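Clivo Teleoperation Working Group
Minutes, October meeting, 2:00 pm

Present: Pangilinan (chair), Stulesar, Kiltano, minute-taker. Apologies: the projector.

1. Previous minutes
Accepted, once "demonstrator error" was changed to "demonstrator variance" at the demonstrator's request.

2. Drawer task, remote demonstrations
Jayson Pangilinan reported 36 demonstrations recorded in the simulator with the hand controller, of which 30 were kept. The rest featured long pauses while the operator reconsidered. Discussion centred on whether working a finger in behind the side of the drawer should count as a legitimate technique. 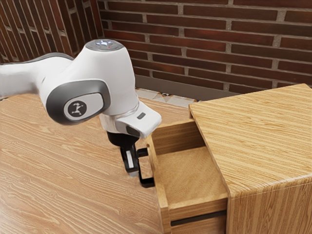
Stulesar objected that a policy will copy whatever it is shown, bad manners included, and asked that the handle be the only approved means of entry. Kiltano favoured keeping a few ugly ones for colour. Agreed to label them separately and argue again next month.

3. Finishing position
Operators have been letting go of the controller the moment they feel satisfied, which the recorder can't detect. It was moved that every demonstration finish with the gripper up off the table and clear of the drawer. Carried. Kiltano abstained on grounds of wrist fatigue.

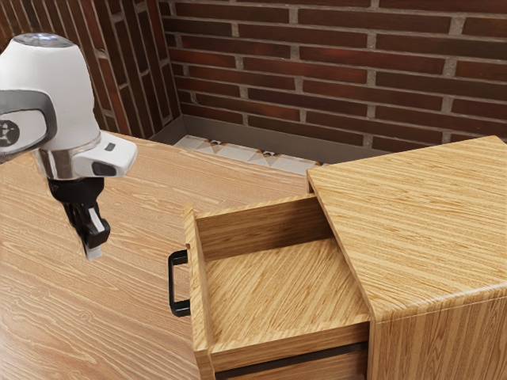

4. Wrist view
Operators may now choose to drive from the wrist view alone. Stulesar tried it for 27 minutes and described the experience as vacuuming through a letterbox. 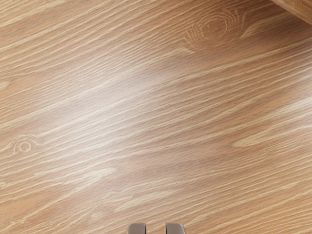

Depth remains the chief grievance. Kiltano wants a height readout in the corner of the operator's display; the chair wants people to slow down. Both will be trialled, the second without much optimism.

5. Other business
The good controller is to be returned to its charger. This item has appeared before.

Meeting closed 3:34 pm.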